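Search this site Enter keyword Go

September
By Emiliano Zabala

Getting to Know Peridot (and Why It Glows Like That!)

I have been looking forward to writing this one since spring. Sapphire gets its month in the sun, ruby gets its songs, and peridot, which I would happily wear every day of my life, mostly gets called "that green one." So let me make my case for it.

Most gems get their color from a trace of something that wandered in while the crystal was growing. Peridot is different. It is the gem form of olivine, and the iron that makes it green is part of the recipe. That means you will never find a blue peridot or a pink one. What you get is a range that runs from a soft lemon-lime through grassy green to something close to olive, and most folks develop a favorite very fast. Mine is the middle of the range, with a touch of yellow left in it. 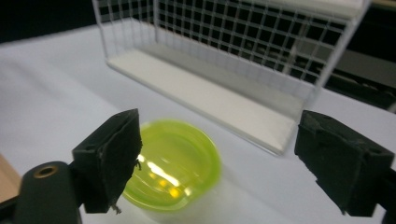
The other thing I love is the doubling. Peridot splits light strongly, so if you look down through the top of a good-sized stone with a loupe, the back facet edges show up twice. It gives the inside a sleepy, velvety look that I have never seen glass pull off. Glass doesn't double at all, so this is also a handy first check if you find a green stone at a yard sale. Bring a loupe, tilt the stone a few ways, and take your time. (There is one direction where the doubling disappears, so do tilt it!)

Nicanor Paredes, who cuts for us at the Surberg workshop, likes to hunt for lily pads too. Those are tiny flat discs inside the stone, with a little crystal sitting in the middle of each, and they really do look like leaves on a pond. Plenty of buyers want them gone. Nicanor sets the prettiest ones aside for himself and has a drawer I am not allowed to open.
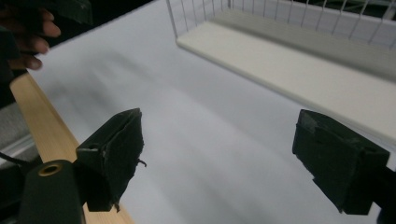
Now, wear and care. Peridot sits between 6.5 and 7 on the Mohs scale, so it is softer than sapphire and a good deal softer than diamond, and it will pick up scratches if you let it rattle around with either. A ring worn daily will slowly lose its crisp facet edges, a bit like the torn little fibers on the front of that black pad in the photo, where the face is worn and frayed. Earrings and pendants have an easier life. Wash the stone in lukewarm water with mild soap and a soft brush, skip the steam and the ultrasonic cleaner, and keep it clear of acids. Sudden changes of temperature are bad for it as well, so take your ring off before you reach into the oven.

On price, there is good news. Small peridots are plentiful and very friendly to the wallet. In our own case at Purkodo, $500 will get you a lovely 3 carat oval in a plain silver setting, eye-clean and lively. Large stones with fine color climb quickly from there, and they deserve to. 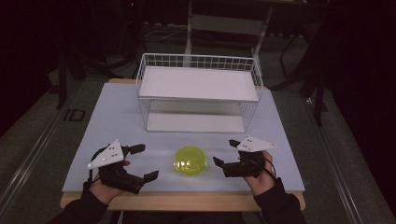

For settings, I keep going back to yellow gold. It pulls the warmth out of the stone and makes even a pale one look sunny. White metal gives a cooler, sharper green, which suits the darker stones better. Our new Pirik pendants come in both, and the Pastor line has a bezel ring that wraps the whole edge of the stone, so it is the one I would point you to if you are hard on your hands.

Come in and try a few side by side under the window, then walk them over to the lamp. Peridot holds its color beautifully in the evening, and I would love to hear which shade you end up picking.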